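Section 5. Working on the Sleeve Arm at the Two-Arm Station

Sillora Club Handbook, Jusville. Previous: Section 4, Waking Up the Station. Next: Section 6, Saving and Naming Your Runs.

Welcome to the part of the handbook most new members flip to first, and we don't blame you one bit! The sleeve arm is the lifelike hand and forearm in the plaid shirt sleeve, and it is what our student teams use for the Kimus care challenge. The challenge asks two robot arms to work together near a person's hand and sleeve without pulling, pinching or knocking anything over. It sounds small when you say it like that – and then you try it, and a whole afternoon is gone. Please read all the way through before you touch the controls, even if you sat in on a session last year, as a few of the steps have changed.

5.1 Before you start

You will need the station powered up as in Section 4, the sleeve arm from the shelf, and one partner. We ask for a partner every time. One of you drives and the other keeps a hand near the stop button and does nothing else (no phone, no snack, no holding the notebook).

1. Wipe the tabletop with the dry cloth. Crumbs and bits of tape do show up in the camera view, and they have fooled more than one team.

2. Send both arms to the rest position and wait for them to settle.

3. Lay the sleeve arm on the white tabletop between the two robots, palm down, with the fingers pointing toward the left robot. A little slant is fine and even welcome, as the challenge doesn't promise you a straight arm.

4. Tug the cuff until a bit of bare wrist shows. Leave the rest of the sleeve puffy. We know it's tempting to smooth out every fold, but the judges won't do that for you either.

5. Check that no cloth is lying on the front rail or tucked under a robot base.

Caution: Always move the cloth by hand with both robots at rest. Never reach in to fix a fold while an arm is moving, however slowly it seems to be going.

5.2 Bringing the arms in

6. Set the speed to 22 on the slider. You can go higher once your team has been signed off, but please start here.

7. Bring the right arm in first, over the sleeve, and stop before the fingers meet the cloth.

8. Bring the left arm in toward the wrist and stop again. Take a breath and look at the real table for a moment, away from the screen.
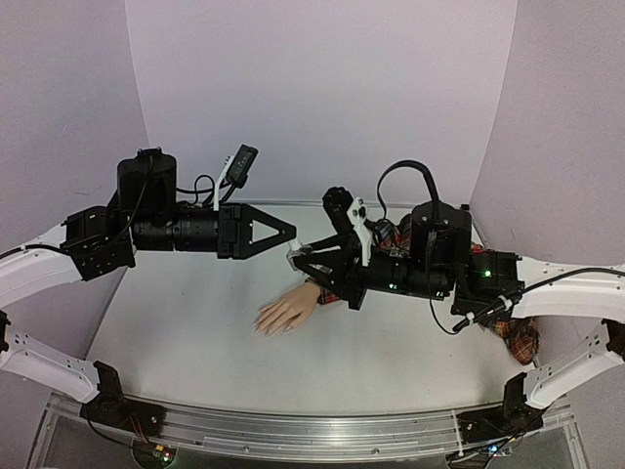
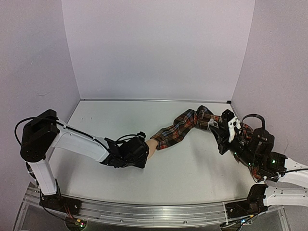
9. Check the camera cables on both arms. They should hang in easy loops, with enough slack for the wrist to turn all the way. If a loop pulls tight, back that arm out the way it came and start again from step 7.

10. Close each gripper in small steps. When you are practicing the two-handed task, one gripper holds and the other does the moving. Decide which is which out loud before anyone touches a control, because two drivers with two different plans will end up in a tug of war.

11. Run the task for no more than 24 seconds, then open both grippers and let your partner call out whether the sleeve has shifted.

Note: The cameras near the grippers can lose sight of things when the two arms come close together. If your view goes mostly black, you are probably looking at the other gripper. Open up some space and try a slightly different angle.

5.3 If something goes wrong

The sleeve has caught on a finger. Press stop, open the gripper from the menu, and lift the cloth free by hand once both arms are still. Please don't yank it; the seams have already been mended once by a very patient parent.

The two grippers have bumped. Press stop and look over the fingers and camera brackets for anything loose. A light tap rarely does harm, but write it in the logbook anyway so the next team knows.

The wrist joint won't turn past 175 degrees. Nothing is broken. That is the limit we set in the club software, and you'll want to come at the sleeve from the other side.

5.4 Putting things away

12. Return both arms to rest and wait for them to stop.

13. Lift the sleeve arm out with two hands, one under the wrist and one under the bend, and lay it on its shelf with nothing on top.

14. Write down your speed setting, what you tried and how it went. Messy notes are perfectly fine – we would much sooner read a scribble than find an empty page.

15. Turn off the station at the wall switch and put the stop button back on its hook for the next team.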